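Up at twenty to six again and I didn't even mind! The sourdough had finally doubled, after three tries with that sluggish February starter, and I sat on the kitchen step in my coat just looking at it through the glass like a proud parent.

The big thing, though, is the song. We have a second verse! I'd been stuck on it since the night we walked back from Gurkoddale in the sleet, humming the same eight notes until I was sick of them, and this morning it fell out of me while I was scraping dough off the counter. I sang it into my phone with flour all over the screen, then ran upstairs and tried it on the ukulele (G is still buzzing, must fix that).

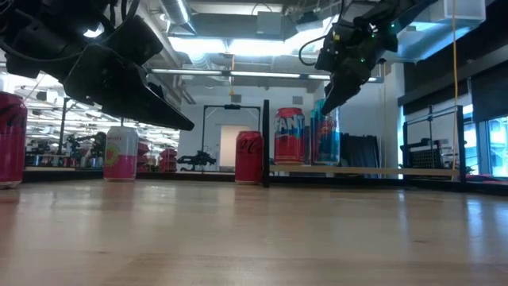
The choir sings at Drallidari in the spring and I want this one in the program so badly. It needs a rhythm part that the shy ones at the back can play without reading anything, and I keep thinking about shakers. A red Coca-Cola can like the one near the middle of the table would do it, rinsed and dried, a spoonful of rice inside and tape over the hole. I tried lentils last year and they were too loud, lovely sound but they drowned the altos completely. Rice is softer, more of a hush, and it would sit right under that long held note in the chorus. Must write that down properly before I forget which bar it starts in.

Practiced the whole thing 4 times before lunch. The jump up to the high D is still a bit of a yelp, but on the last go I got there cleanly and the dog didn't leave the room. Then I sent the recording off and paced around eating toast.

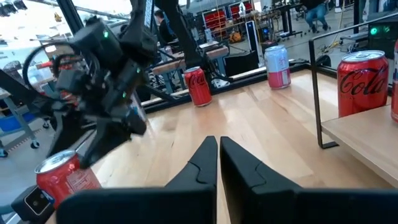

Atif Siddiqui wrote back within the hour to say that the second verse is the best thing in it, that the chorus should come in a beat earlier, and that if I put one more key change in he's going home. He wants the basses humming under the first line, too. I tried it with him on the phone and oh, it's gorgeous, it makes the whole verse feel like it's coming in over water.

So tomorrow: copy out the bass line, new G string, feed the starter, and find the good scissors for the tape.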